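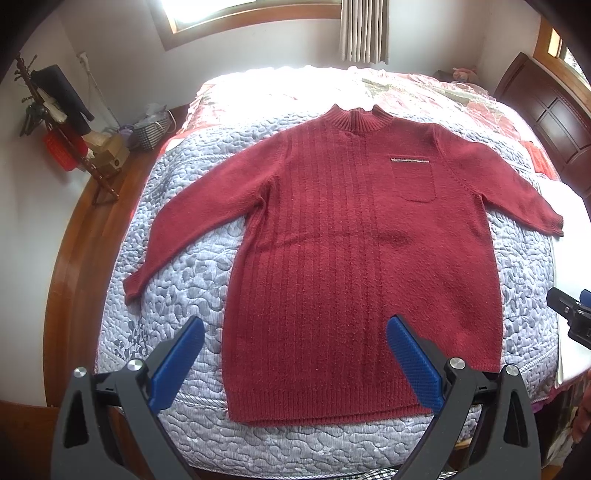

面包团子到底是拿面包做的，还是拿面粉做的？

两样都有。面粉揉成发酵面团，里头掺切成小丁的隔夜白面包，搓成长条以后煮熟或者蒸熟，再切片上桌。面包丁在里面主要管口感，让切面有些疙疙瘩瘩的小块，咬起来不至于像光溜溜的馒头。

面包团子

面包团子是中欧一带很家常的主食，捷克语里统称knedlík，德语区叫Knödel，各地还有一大堆小名。中文里叫法一直没统一，我见过“馒头片”“面包饺子”“捷克馒头”“克内德利克”，餐馆菜单上甚至干脆写“蒸面包”。这个条目里我统一叫面包团子，专讲搓成长条、切片吃的那一种。土豆的、粗麦粉的、包水果的，都是它的亲戚，后面会顺带提一提，详细的请去看各自的条目（土豆团子那一篇我还没写完，别催）。

名称

knedlík这个词一般认为来自德语，德语那边又跟“疙瘩”“结”一类的词沾亲带故，反正就是一坨面的意思，很形象。捷克语里说到具体做法，会在后面加形容词，加面包的叫houskový，houska是一种小白面包，编成辫子的样子。现在很多人家里做的时候用的早就不是houska了，长棍、吐司边、小圆面包都往里扔，名字倒是留着。

英语里一律翻成dumpling，这一翻就翻出不少误会。中文读者看到dumpling先想到饺子，满心以为有馅，端上来一看是几片白面片，旁边一大汪肉汁，当场愣住。我第一次吃就是这样，还拿叉子去扒拉，想看看馅藏在哪一层。

跟馒头的关系

这一节是被问得最多的，我索性往前放。

说它像馒头，一点没冤枉它。发酵的小麦面团，蒸汽里弄熟，表皮白，没有烤出来的硬壳，凉了会变硬，再蒸一遍又软回来，哪条都对得上。差别在几个地方：一是面团里常有鸡蛋和牛奶，味道更厚一点，颜色也略微发黄；二是面团比馒头软得多，软到刚上手的人会怀疑自己水加多了；三是掺面包丁；四是它天生就是用来吸汁的，单吃其实挺寡淡。馒头你可以空口啃，越嚼越甜，面包团子空口啃就有点委屈它了。

还有面粉。捷克超市里面粉按粗细分，有细的、半粗的、粗的，做面包团子用粗的或者半粗的，摸起来沙沙的，像很细的沙子。中国家庭厨房里最常见的中筋面粉要细得多，直接拿来做，成品会更密、更黏牙。我的土办法是拿一部分细的粗麦粉掺进去，比例看手感，掺到面粉在指头中间能搓出颗粒感就差不多了。

材料

下面这份是我自己一直在用的量，能做出两条不大的团子，够一桌胃口正常的人吃，要是桌上有正在长个儿的小孩就请自觉翻倍。

粗面粉259克。这个数字看着很怪，我知道！原因说穿了很无聊：我最早那份配方是从一包Hubáček粗面粉的背面抄的，上面用的是“杯”，我拿自家的杯子量了一回，称出来就是259克，做成了，从此没敢改。你写250或者260都行，面团没有那么小心眼。

隔夜白面包丁106克，同样是当时称出来的。面包要干一点，但别干成石头。切成指甲盖大小，切太碎就化在面里，看不出来了，切太大呢，切片的时候会整块掉出来，留一个洞。

温牛奶一小杯，先别全倒进去，留一口调软硬。鸡蛋一个，常温的。干酵母一小勺，糖一撮，盐一小勺。就这些。黄油可放可不放，讲究一点的人家会把面包丁先用黄油煎到边上微微发脆再掺，香是真香，可吸汁的本事会差一截，我平时不煎，过节的时候煎。

做法

牛奶温到手指伸进去觉得舒服就停，放糖和酵母，搁一边等它冒泡。冒泡这一步现在的干酵母其实可以省，我还是爱等，主要是图个心里踏实，万一酵母死了，损失的只是一杯奶，面粉还在。

面粉和盐拌匀，中间挖个坑，倒进酵母奶和鸡蛋，先用木勺搅，搅不动了再下手。面团起初会黏得满手都是，忍住，别撒粉。揉一会儿，歇一会儿，再揉，它自己会收拢起来，变得光滑又有弹性。真要撒粉也只撒案板那一层。我见过太多硬邦邦的面包团子，十有八九是揉的时候一把一把撒粉撒出来的。

面团光滑了以后再放面包丁。摊开，撒上去，卷起来，轻轻折几下，别再使劲揉，使劲揉会把面包丁揉成糊。然后盖好，放暖和的地方，等它涨到原来的两倍大。夏天很快，冬天要有耐心。

发好以后分成两份，搓成长条，粗细大概像小孩的手腕，两头收圆，接缝朝下，再盖着醒一会儿。醒的时候它还会往横里长，所以两条之间的空要留够，我吃过亏，两条长到一块儿去了，最后煮出来像一副眼镜。 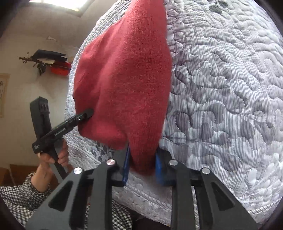
接下来就是煮还是蒸的问题，这个在懂行的人中间能吵一晚上。

煮的一派用很宽的锅，水要多，加盐，保持小滚，把长条轻轻放下去，盖上盖子，煮到一半翻个身。煮出来的皮滑，水分足，老派餐馆多半是这样做的。缺点也明显，锅不够宽就得弯着放，翻身的时候容易破，水滚得太猛，表面会起一层黏糊糊的浆。

蒸的一派就省心多了，蒸锅、蒸笼都行，底下垫一层抹了油的烘焙纸，水开了再上，中间别揭盖。以我这个尺寸，蒸将近14分钟就够了，再久皮会起皱。我们这种从小看着家里蒸馒头长大的人，蒸起来简直是回老家，闭着眼睛都知道什么时候该关火。

不管哪一派，出锅以后有一步不能漏：立刻用竹签或者叉子在上面扎几下，让里面的热气跑出来。不扎的话，团子一见凉气就往里缩，表面塌下去，芯子变得又湿又紧。扎完刷一点点融化的油，黄油、猪油都好，防着表皮发干。

切法

切面包团子不用刀，用线。把一根结实的棉线从团子底下穿过去，两头拉上来交叉，一收，就是漂漂亮亮的一片，切面蓬松，气孔一个个都是完整的。用刀的话，刀刃会把热的面压扁，切面发亮发黏，看着就不好吃。凉透了再切倒是可以用刀，锯齿的那种最好。

线要专门留一根，不要用缝衣服的细线，会断，也不要用带颜色的，会掉色。我家的那根就挂在擀面杖旁边，洗了又洗，已经有点毛了，还是很好用。牙线也有人用，只要是没有味道的就行，薄荷味的千万别试，别问我怎么知道的。

每片切多厚，全看配什么。配浓汁的炖肉可以厚一点，配清一点的汁就薄些。传统上一份是4片，盘子里斜着码开，像倒下来的书。添的时候也是一片一片添，没有谁会一上来就给你堆成山。

配什么吃

最经典的是酸奶油汁牛肉，胡萝卜、芹菜根、欧芹根跟牛肉一起炖，蔬菜打成泥，加奶油，汁是橙黄色的，甜里带酸，上面放一勺蔓越莓酱和一片柠檬。面包团子就是为这种汁长出来的，叉一片，在盘子里推一圈，盘底干干净净。

烤猪肉配酸菜也很常见，这时候桌上经常有面包和土豆两种团子一起上，各拿几片。还有红椒炖牛肉、莳萝奶油汁、番茄汁、蘑菇汁，总之一句话，凡是汁比肉还要紧的菜，都可以请它来。

我自己还拿它配过红烧肉。说出来两边的长辈大概都要摇头，可是真的好吃！红烧肉的汁又亮又黏，米饭吸不了多少，面包团子一片下去全吸走了。咖喱也行，鸡肉的、鱼的都行，汤汁稀的那种不太合适，一泡就散。番茄炒蛋的汁出乎意料地搭，推荐给懒得炖肉的朋友。

不合适的也说几样：清蒸的鱼、凉拌菜、干煸的菜，没汁，团子坐在旁边像个走错包间的客人。

各地的样子

面包团子没有标准长相，隔一座山就变一个样。巴伐利亚和奥地利那边喜欢搓成圆球，几乎全是面包，用牛奶泡软了，加鸡蛋、洋葱末和欧芹，面粉只放一点点帮忙抱团，不发酵。捷克的长条则是面粉为主，面包为辅。摩拉维亚有些人家完全不放面包丁，就叫发酵团子，蒸出来跟馒头已经很难分清了，我拿给家里人尝，他们的评语是“这馒头有点甜，还行”。

还有一种用餐巾包着煮的，面团特别湿，里面面包极多，裹在布里扎成一根粗棒，煮好以后拆开来切片，断面像马赛克一样好看。这种没有酵母，靠打发的蛋白撑着，手脚要快。第一次做的人常常把布扎得太紧，面没地方涨，会做出一根很结实的东西。松松地裹，两头扎牢，中间给它留余地。

Fedville有一家我常去的小馆子，做的是餐巾这一路，里头还加烟肉丁，汁用的是啤酒炖出来的洋葱汁，咸得很过瘾。他们菜单上的中文写的是“包布馍”，我觉得这是我见过的最传神的翻译，没有之一。Uria那边的做法又不一样，团子切片以后还要在铁锅里拿鸡蛋煎一遍，撒细香葱，当早饭吃，配一碗酸黄瓜。

保存和剩下的怎么办

整条的、没切的，凉透以后用保鲜膜包紧，冰箱里放到第二天没有问题。切过片的更容易干，当天吃完最好。冷冻非常合适，可以切好片，中间垫纸，冻硬了装袋。吃的时候不用化冻，直接上蒸锅，蒸到软就行。微波炉也能用，记得洒点水，盖住，短时间地热，热过头会变成橡皮，再怎么救也救不回来。

剩的比新鲜的还抢手，这是我家的情况。切成小块，锅里放油，煎到两面金黄，打鸡蛋进去翻几下，出锅前撒一点盐和黑胡椒，旁边摆酸黄瓜或者生菜，就是一顿完整的饭。甜口的也有，煎到焦黄以后撒糖和罂粟籽，或者糖和肉桂，孩子很喜欢。罂粟籽在国内是不能随便买卖的食材，别费劲去找了，用炒香的黑芝麻代替，味道另有一番意思。

买现成的

捷克的超市冷柜里一长条一长条地卖，真空包装，有面包的，有土豆的，热一热就能吃。质量嘛，差距很大。好的跟家里做的能有七八分像，差的一股酵母味，一切就掉渣。挑的时候看看配料表，面包丁（或者叫干面包块）要是排在很后面，里头多半没放多少。国内偶尔在进口食品店能碰见预拌粉，我用过Korkevus的一款，省事是省事，加水搅一搅就行，盐放得有点重，所以汁要调淡些。拆了封的预拌粉受潮特别快，夹子夹不严实就换罐子装。

常见的失败

硬，像秤砣。面粉加多了，或者醒得不够就下锅了。下锅前用手指轻轻按一下，印子慢慢弹回来就可以，马上弹回来说明还要等，按下去不起来就是醒过头了，赶紧下锅，兴许还能挽救。

皮上一块一块发青发亮、缩成一团。锅盖上的水滴下来了，或者中途揭了盖。蒸锅盖子用布包一层能好很多，做馒头的人都懂。

切片时面包丁掉出来。丁太大，或者太干没吸到面团里的水分。可以先拿一勺牛奶拌一拌面包丁，让它表面潮一点，再往里掺。

吃起来有酸味。发的时间太长，天热的时候尤其要当心。我有一回和好面出门办事，回来一掀盖子，那味道简直可以拿去做酸汤。后来学乖了，要出门就放冰箱慢慢发，隔夜也没事，第二天拿出来回温再搓条。

芯子湿黏。要么没熟透，要么出锅忘了扎眼。没熟透的切开以后还可以一片片摆回蒸锅里再蒸一下，样子差点，味道不受影响。

几句闲话

我查过的菜谱里，关于面包丁要占多少，说法从“一小把”到“跟面粉一样多”都有，各家写得都很有底气，所以这里给的比例也请只当作一家之言。关于长条形什么时候流行开来的，说法也不太一致，我手头的几本旧菜谱里，早些的多写圆球，后头的长条慢慢多起来，至于为什么，有说是省时间的，有说是餐馆切起来方便的，我没找到让我信服的出处，先空着。谁有带年份的老菜谱，愿意在讨论页贴一段原文的话，我马上补进来。

另见：土豆团子（草稿）、水果团子、餐巾团子、馒头、花卷

本条目最后修订于2019年9月4日，改动内容：补了蒸的时间，删掉了重复的一段酸菜做法。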